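Pradum Stone & Kitchen
Jobs

Countertop Templater / Shop Helper, full time, Ciltport

Posted 11/27/20

We need one more person in the shop and out on measures. Soon. Kinyua moved over to the saw full time and the rest of us have been covering his template runs since, early mornings, late evenings, whatever fits. It's not working great. So.

Who we are: small stone shop, Mendero Road, behind the tire place (the GPS puts you at the tire place, keep driving). Kitchens mostly, some baths, a few fireplace surrounds, the odd bar top. Marble, granite, quartz. We cut, polish and install our own stuff. No subs.

What the job is

Mornings on measures. You drive the small van to the customer's house, check that the cabinets are in and level, and make the template. Most houses we still do in strips and hot glue, old school. There is a laser and you'll get trained on it, but you learn strips first. Write down the sink model, faucet holes, overhang, edge profile, backsplash height, where the seam goes. Customer signs the sheet before you leave. No signature, no cut.

Afternoons in the shop. Moving slabs with the crane and clamps, laying out templates on the slab, helping at the polisher, washing down, loading the truck for next day. Wet work. Boots get wet. Apron provided, boots not.

Some Fridays on install if we are short. Two people carry an island top, never one, dont care how strong you are.

Layout is the part we're picky about. A plain gray quartz you can flip any way you like. A veined stone you can't. Customer picked that slab for a reason and they'll want to know which part goes by the sink and which part ends up behind the toaster. You need to be able to look at a slab and see where the lines are going to run once it's cut in three pieces with a hole in the middle. 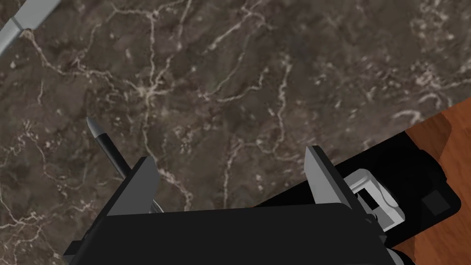
Dark brown marble, cream veining.

With stone like that we do the layout with the customer standing there if they can make it, and by phone with pictures if they can't. You would be on those calls. Be polite. Some people take an hour over four inches. Let them take it, it's their kitchen and it's cheaper than a recut.

What you need

Driver's license, clean enough for our insurance. We will run it.

Able to read a tape to the sixteenth, without stopping to think. We test this at the interview, no surprise.

OK with lifting, kneeling, ladders once in a while.

Basic arithmetic in your head. Fractions.

Handwriting other people can read. Serious about this one. Last person's sevens looked like ones and we made a vanity top for a dollhouse.

Decent with customers. You're the first one of us in their house. Shoe covers on, phone away.

High school diploma or GED is nice but if you've got trade experience we'd take that instead.

Helpful but not required

Cabinet shop, tile, flooring, framing or glass background. Glass people do well here for some reason.

Any CAD. We can teach it.

Spanish. A good number of our customers prefer it and right now Aurelio takes all those calls himself.

Forklift ticket. We'll pay for it if you haven't got one, after your first 3 months.

Hours and pay

Monday to Friday, 7:00 to 3:30, half hour lunch. Overtime before the holidays, time and a half, and you can say no to Saturdays. Starting rate depends on experience, we will tell you the number on the phone before you bother driving over. First raise is at 3 months if you're running measures on your own by then. Then once a year.

Health plan after 60 days, we pay half. 11 paid days off the first year plus the usual holidays. Shop closes between Christmas and New Year, that's paid and doesn't come out of your days. Tools are ours except your own tape and pencils. Bring a tape you like.

Dust

People ask, so. All cutting and grinding in the shop is wet. Respirators are provided, fit tested, and you wear yours. If you have a beard we need to talk about it at the interview, the half masks won't seal over one. On site we don't dry cut. If a hole needs opening up it gets done outside with water or it comes back to the shop. Anyone dry cutting in a customer's kitchen goes home that day. One warning and it was this one.

Covid stuff

Masks in the shop, masks in houses, temperature check at the door. One person per van. We call every customer the evening before and ask if anyone's sick. If they are we reschedule, and you still get paid for the slot. If you're sick stay home, same deal. Interviews are in the loading bay with the door up so wear a coat.

How it goes

Step one is a call, ten minutes. Then come in for an hour, see the place, do the tape test, meet Kinyua and the others. If that's good we do one paid trial day, regular starting rate, you ride along in the second van on a measure and then spend the afternoon in the shop. We decide that same week and tell you either way. Would like somebody started by mid December. January is possible for the right person, if you need to give notice give notice, we'd want the same.

We are not looking for a salesperson. No commission here. Also not hiring for the office or for polishing right now, please don't send for those, we'll post when we are. Students looking for summer work, try us in April.

To apply

Call the shop and ask for Aurelio Miranda, extension 191. Best between 2 and 3:30 when the saws are winding down and he can hear you. Leave a message otherwise, say your name and number slow, twice.

Or drop something off. 2939 Mendero Road, Ciltport, mailbox is on the bay door. Resume is fine, a page written by hand is also fine (see above re: handwriting). Tell us:

- where you've worked the last few years and what you did there
- when you could start
- one thing you built, measured or fixed that came out right, and one that didnt
- somebody we can call who's worked next to you, not only over you

No cover letter neccessary. No photos please.

If you applied in the summer and didn't hear back, that was our fault, the voicemail was full for most of July. Try again, your old application is not on file.

Pradum hires without regard to race, religion, sex, age, disability, national origin, veteran status or anything else the law covers. Old record? Tell us up front, it's not an automatic no, but the insurance people need to know about driving stuff.

Posting stays up until it's filled. When the sign comes off the bay door, it's filled.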